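3.2 Garment Handling Task

The second task was set for the fourteen-week undergraduate project course, in which teams built a hand-held gripper and used it to collect demonstrations of household work. Each team was assigned one category of object. The team led by Wanda Delacroix and Ailbhe Lenihan, working under the name Runonus, was assigned lined clothing. Demonstrations were recorded in students' own homes so that furniture, lighting and bed coverings would vary from one site to the next.

Lined garments were chosen at the suggestion of Irja Saarinen, who supervised the laboratory component. An outer fabric and its lining slide against one another when grasped, and a two-fingered tool may close on one layer, on both, or on neither. Students were asked to approach each garment with the fingers apart and to keep the fastenings in view where practicable (Figure 4).
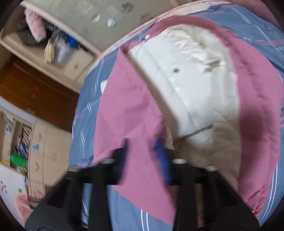 Figure 4. View from the hand-held gripper over a pink garment spread open on blue bedding. The white and cream lining and a small dark-grey snap are visible; many edges in the view are affected by motion blur.

3.3 Data Review and Labelling

The Runonus team submitted 261 demonstrations, of which 242 were retained after review. Across all teams the retained set comprised 901 demonstrations. Review was conducted in pairs, with neither reviewer having recorded the material under consideration. Disagreements were referred to Arvo Mustonen, whose decision was final.

Motion blur was not in itself grounds for exclusion. A demonstration was rejected only where both fingertips were obscured at the moment of closure, or where the operator had begun before the start signal. Several students favoured a stricter rule – their written objections are reproduced in Appendix B – and the criterion was revised for the following cohort.

Labels recorded the layer grasped, the nearest fastening and the direction of travel. Labelling was completed in March.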